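The Stitch That Wasn't There: a false grip in Vonano
Speaker notes, Fivance meet-up, May

OPENING (keep short, they've just had lunch)

Thank the organisers. Check the clicker works before saying anything clever about reliability.

I work on Vonano, the program that drives the two arms on the suturing bench at Wundier. It gets a cut in a pad, a curved needle and a length of thread, and it is meant to close the one using the other two. Most days it does. This talk is about a morning when it reported a lovely stitch, marked itself as finished and parked both arms, while the needle lay on the pad some distance from either of them.

No patient anywhere near this, before anyone at the back writes a headline. Pads only. Say it clearly, then say it again in the questions, as someone will ask.

WHAT THE ARMS DO

For those who've never watched it: left driver holds the needle, pushes it through, right driver takes the point and pulls it out the other side. Then there's a hand-over back to the left, then the knot. Then the same again a bit further along. It is very dull to watch when it's going well, and the whole point of the project is to make it duller.

The hand-over is where we lose things. For a moment both tools have hold of the needle. Then one has to let go, and it had better be certain about the other one.

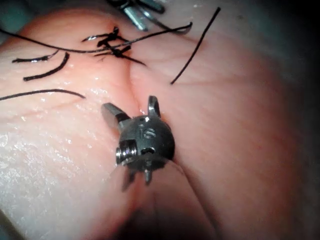
Wrist camera, right arm. Tool tip at the lip of the cut, knot behind it.

Let people look at this for a bit. The wrist camera gets you very close in. It's also a poor judge of what is between the jaws, as the body of the tool is a big dark lump in the middle of the view and light bounces off everything damp. We knew that in the first month. So Vonano was never asked to look and see whether it had the needle. It was asked to feel.

"Feel" is generous. There's no sensor in the tip. We read the effort in the motor that closes the jaws and the angle at which they stop. Jaws stop early and the motor is pushing: something's in there. Jaws shut all the way: nothing's in there. In the code this is a value called has_needle, and I would like you to remember that name, as it is the villain.

(If the room is mostly software people, pause here. They'll have got there already.)

THE MORNING IN QUESTION

The bench at Quartey, 9.40 by the log. Third stitch of a run. First 2 had gone in well enough that I had gone to make tea. I mention the tea as it is in the incident report, under "operator position", and I have been hearing about it ever since.

Sequence, read from the log:

Left driver pushes needle through. Fine.
Right driver closes. Jaws stop early, motor pushing. has_needle goes true.
Left driver opens, as it should.
Right driver pulls away along a handsome arc.
Needle stays exactly where it is, then tips over sideways.
Right driver goes back to the hand-over spot and presents nothing at all to the left.
Left driver closes. Jaws stop early again. has_needle goes true again.
Both arms tie a knot in mid-air with great care.
Status: STITCH COMPLETE.

Get the laugh, then move on. Don't do the mime. I did the mime at Wundier and hit the lectern. 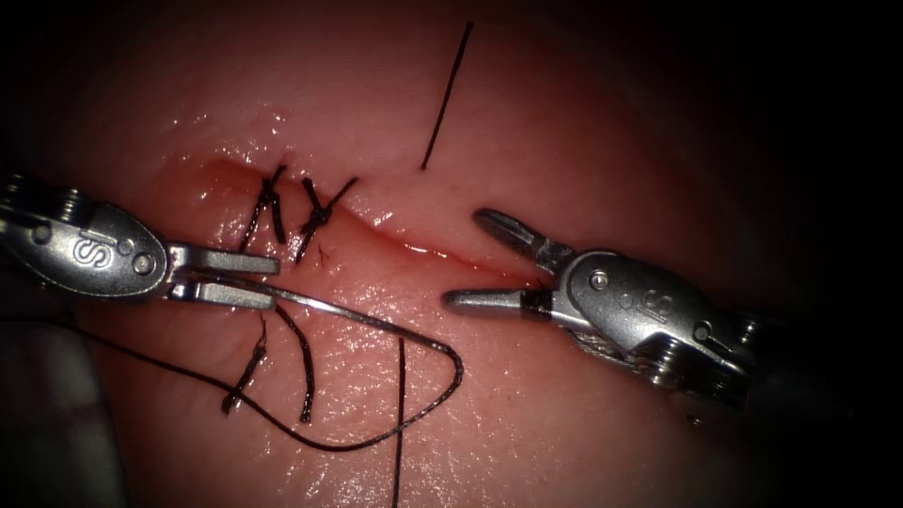
Now, what had they got hold of? One false grip could be put down to a motor having a funny turn. Two in the same stitch, one on each arm, and I started to think the machines had talked it over between themselves. We swapped the right tool for a fresh one and ran again with the needle taken away on purpose. Jaws shut all the way, has_needle false, program stopped and complained. Perfect behaviour. Put the old tool back: also perfect. Very annoying.

So we did what we should have done at the start and pulled the old logs. We replayed over 1,123 hand-overs with the fixed camera alongside the motor trace, and a person marking each one by eye as needle or no needle. It took most of a fortnight and I don't recommend it as a hobby. The false grips were rare, and none of them was spread evenly through a run. They came late, after a few stitches had been tied and trimmed. Early in a run, on a clean pad, we couldn't find one.

That should have been a clue to anybody who has ever hoovered a sewing room.

THREAD 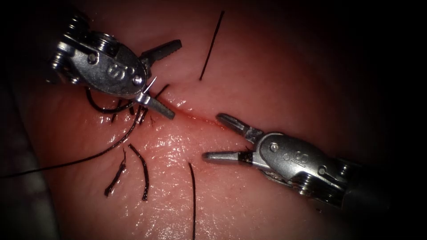
A gripper that measures resistance will happily report resistance from anything. Our thread is braided and springy, and a bit of it folded into the back of the jaws stops them closing by very nearly the same angle as the needle does. We tested it with offcuts. The motor trace for a doubled strand near the hinge sits on top of the trace for a needle so neatly that I accused a colleague of plotting the same file twice. Look at the base of the lower jaw on the right-hand tool and there's a short dark strand tucked in there. Then look at where the left-hand tool has its needle, near the base of the jaw as well. Now imagine you have no eyes and one number.

And there are loose lengths about on the pad too. We trim each stitch and leave the ends lying, because clearing up was down as a job for later. It had been down as a job for later since the bench was built.

WHY IT MATTERED MORE THAN IT LOOKED

I was ready to write this up as a housekeeping fault. Sweep the pad, carry on. The safety reviewer at Wundier was less cheerful, and quite right too.

Her point was that losing hold of the needle is an ordinary failure. Drop it, stop, call a person. What Vonano did was drop it and keep moving two arms about over the pad in the firm belief that it knew where a sharp thing was. The arms passed over the needle twice during the imaginary knot. Closest approach was 3 mm by our best estimate. The program was checking for collisions the whole time. It was checking against a needle it thought was in its own hand.

Stop here. Let that one land. It's the only serious slide.

WHAT WE CHANGED

Both arms now open and close once, empty, before every hand-over, well clear of the pad. If the jaws don't shut fully, the run halts and a person comes over with tweezers. It adds a few seconds a stitch, which the schedule people have been brave about.

has_needle is gone. There is now something called grip_resistance, which is a number and makes no promises. A second check uses the fixed camera: after the pull, has the needle moved with the tool? If the camera can't tell, the answer counts as no. We get more stops this way. I was asked whether that would look bad in the figures and I said yes.

Ends get picked up after each trim. Vonano does this itself, slowly and with visible reluctance.

A stitch is only marked complete when the cut edge has been looked at. I am aware of how that sounds.

SINCE THEN

2,581 hand-overs on the new version when I made this slide. No false grip that got past both checks. Plenty of halts. Most had thread in the hinge, a few had nothing we could find, and one was my sleeve, which I'd rather not go into.

What we still can't do: tell thread from needle when both are in the jaws together. The resistance is high either way, the camera sees the needle move, everything passes, and then the thread comes along for the ride and drags on the knot. We've had it happen. It ruins the stitch but the needle's where we think it is, so it sits in the fault list one line down from the top. If anyone here works on fine grippers and has a cheap answer, I'm at the table by the coffee afterwards.

QUESTIONS (likely ones)

Why not a sensor in the tip? Cost, size, and it has to survive cleaning. We've asked.

Would a person have noticed? Yes, at once. See tea.

Is the old code still running anywhere? One bench, pads only, needle removed, kept for comparison. It has a label on it.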